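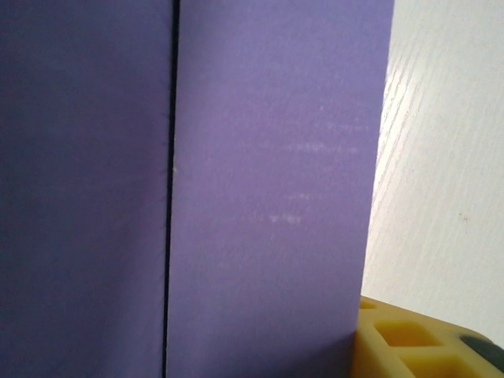 How does a reusable gift box first show its age?
Wear shows first on the broad outer faces of the box, as pale rub marks, and next along the cut edges. Corners tend to hold their shape well after the color has started to go.

4. Materials and handling

4.1 The box and cloth sets

The study used reusable gift sets made up of one open box and one wrapping cloth. Sets were supplied to households in Dimley under the Plekeo lending scheme, in which a set goes out packed, is emptied by the person who receives it, and goes back to a collection point at the Tradside arcade. In all, 18 households took part. They made 656 loans between them before the collection point closed for the season in December.

The boxes came in several solid colors with no printing. Solid color was chosen for two reasons. Households asked for boxes that would suit any occasion, and a plain face makes rubbing easy to see and to grade. The cloths were matched by color family and not by exact shade, so a box and its cloth could differ slightly when laid side by side. Few households remarked on this.

All boxes were flat-sided and left without a lid. An earlier version with a lid was dropped after a short trial. The lids were often returned late or on the wrong box, and people who wrapped the whole box in cloth had no use for one.

4.2 Grading of wear

Returned boxes were graded by eye against a reference set kept in a drawer and never lent out. Each face was graded separately on a four-step scale:

0 – no visible change
1 – faint marks, seen when the face is tilted to the light
2 – marks visible from any angle, color otherwise even
3 – color lost over a continuous area

Cut edges were given their own grade on the same scale. Small nicks and lifted fibers were counted as grade 1 unless the edge had started to split, in which case it was grade 3 and the box was taken out of use. Dust and loose fibers were brushed off before grading. We did not use water or any cleaner on the boxes, as two of the colors bled in a test on offcuts.

Lighting made more difference than we had planned for. A face turned toward the light could look a full shade paler than the one next to it, and scuffs that stood out on the first could be missed on the second. Graders were told to turn each box so that every face was seen in the same light. Grades made before this rule came in were thrown out and done again.
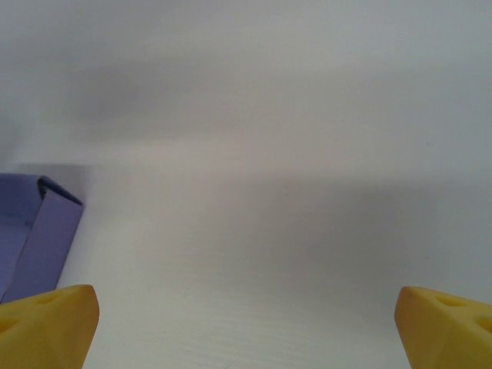
The table used for grading and packing also needed some thought. A white top was picked over the gray one in the same room because chips of colored board show up on it and can be matched to the box they came from. The drawback is glare. On bright afternoons the blinds were closed and the overhead lights were used alone.

4.3 Folding the cloth

Cloths were returned in every state, from neatly folded to balled up in the bottom of the box. Each one was shaken out, laid flat, and checked for pulled threads and stains before it was folded again. No cloth was ironed. A household at home would be unlikely to iron one for this purpose, and we wanted the packed sets to look the way they would in normal use.

Two folds were compared. In the square fold, the cloth is brought in half twice and then placed in the box with the open edges down. In the corner fold, the four corners are brought to the middle and the result is turned over. The square fold was quicker and gave a flatter bundle. The corner fold held together better when the box was tipped, but it depended on the cloth being laid out square at the start. When the cloth went down on the table skewed or with an edge tucked under, the corners did not meet and the fold had to be started over.

Weighting the cloth with a small block while the last corner is brought over was suggested by one of the households and added to the written instructions. We did not test it separately. Figure 4 shows a cloth of the kind used, lying flat.

4.4 Returns and losses

By the end of the season 73 boxes had been through enough loans to be included in the wear analysis. Almost 50 of them had at least one face at grade 2. The bottom faces were left out of that count, as they were marked on nearly every box from being slid on and off shelves, and including them would have hidden the differences between the side faces.

Cloths outlasted the boxes. The usual cause of loss was that the cloth had been kept, sometimes by mistake, and households were not charged for it. Replacement cloths were cut from the same rolls, bought from Dizon in one order, so that no new shades came into the study partway through.

Figure 4. Purple cloth lying flat on a white tabletop, with a yellow-edged block near its upper center.

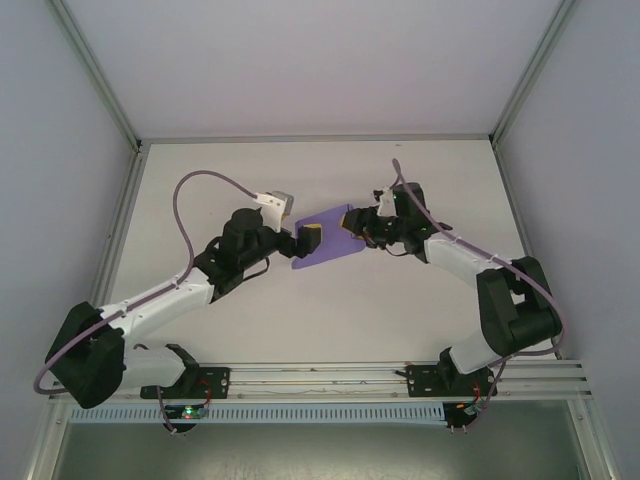
Which fold should a lending scheme teach first?
The square fold is the better starting point. It takes less time to learn, and it still gives a usable bundle when the cloth has not been laid out evenly.

The corner fold can be offered as a second step to households that carry their sets by hand, where tipping is more likely. We kept both in the printed leaflet, with the square fold on the front page and the corner fold on the back. Results for packing time are given by fold and by household in Section 5.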